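Estelska Appliance Handling Cell
Application page: microwave oven loading

Overview
Installation | Demonstration | Visits | Ordering

The Estelska cell is a tabletop manipulation station for training labs and small test departments. It handles unmodified household appliances. The standard application is a microwave oven with a hinged door, two rotary knobs and a lidded food container. The Tarnham showroom runs this application at each open day, and the material on this page comes from the Tarnham bench.

The oven needs no markers or fixtures. It stands against the wall at a slight angle to the table edge, and the container is set in front of the control panel.

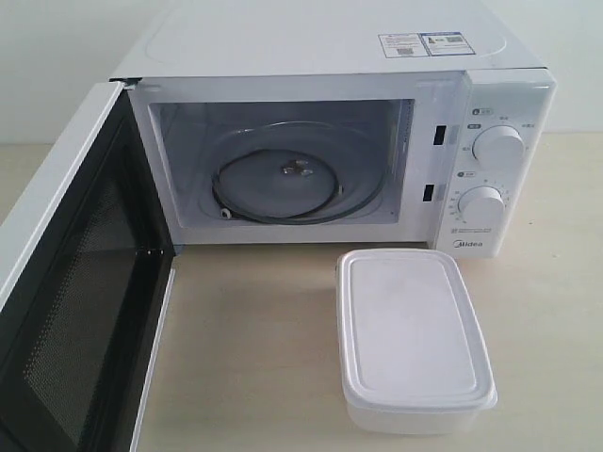

The bench layout is kept simple so that visitors can repeat it at their own site with an oven of similar size. Door-left models are preferred. Ovens with a push-button latch require the Fehr actuation kit, ordered separately.

Door operation
The door task is divided into approach, contact, pull and release. Pull speed is limited in software. If the measured force exceeds the set limit, the arm stops and holds position until the operator clears the fault at the pendant. The wrist camera feed is shown to visitors on the bench monitor during the whole task.

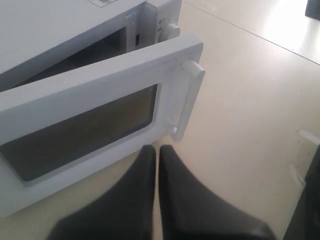

Wrist camera view: two-finger gripper near the free end of the open door.

The fingers are supplied in pairs and are changed with a single hex key. Worn fingers should be replaced as a pair. Mixing new and worn fingers shifts the grip center and affects lid and knob tasks first.

Container pick
The container is gripped across its short side. Lid contact is permitted during approach but is not used for lifting. Smooth plastic walls give low friction, so grip force is set per container type and stored with the task file. Translucent walls can reduce depth quality; the pick routine therefore takes its reference from the lid outline.

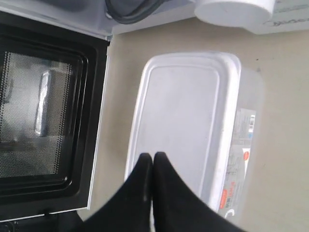
Task files for other containers can be recorded by hand guiding. A recording session for one container normally takes 19 minutes, including verification. Recorded files are compatible with the Pamard scheduling software from release 2 onward.

Specifications
Arms per cell: 2
Gripper: parallel, two fingers
Cameras: wrist and fixed external
Stored task files, maximum: 319
Operator interface: pendant with enabling switch
Mounting: tabletop, clamp or bolt

Attending a demonstration
The next open day at Tarnham is 2024-10-26. Demonstrations start on the hour and follow a fixed order: door, container, knobs. Visitors stand behind the marked line while the arms are powered. Questions on integration are taken between runs by Teodor Solberg, applications engineer.

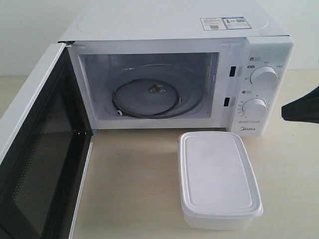 Visitors may bring their own container for a trial pick. It should be empty, clean and closed with a rigid lid. Glass containers are not accepted on open days. Trial picks are run at reduced speed and the resulting task file can be taken away on request.

Private demonstrations are available in November by arrangement with the showroom. State the appliance type and the available table depth when booking.

Related items: Fehr actuation kit, spare finger pair, clamp set, Pamard license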